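Ticket 3722: Board racking task, right arm stalls at rear slots
Opened by: Aurelio Aranda
Assigned to: Hugo Cordero
Site: Presgate bench
Status: Open

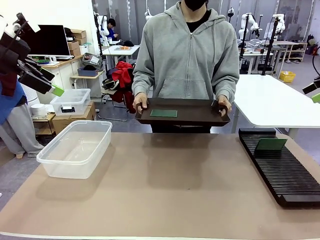
Customer wants to know if the two-arm cell can take over moving boards from tray to slotted rack, which is still hand work on their floor. Over 70 attempts logged in June. Picking is mostly fine. Placing in the rack is not. The rack lies at an angle on the table, with one green board standing in a rear slot and the other flat on the brown tray, and that is the layout I want used for all repeats. Please don't square the rack up to the table edge.

Update, Aranda: Right arm stops with error 564 when the board edge touches a ridge. Same result at half speed. Restarting the controller clears the error but the next try stops too.

Update, Cordero: Raised the contact force limit and reran. Error gone, but the board went in across 2 slots and leaned. Put the limit back. Suspect the slot angle is being read once at start and not again after the rack gets nudged.

Update, Aranda: Trelik asked for a yes or no by the end of July 2022. Told them no for racking, maybe for unloading trays into a bin.

Next: Cordero to try re-reading the rack position before each place. Leave ticket open until he posts the log.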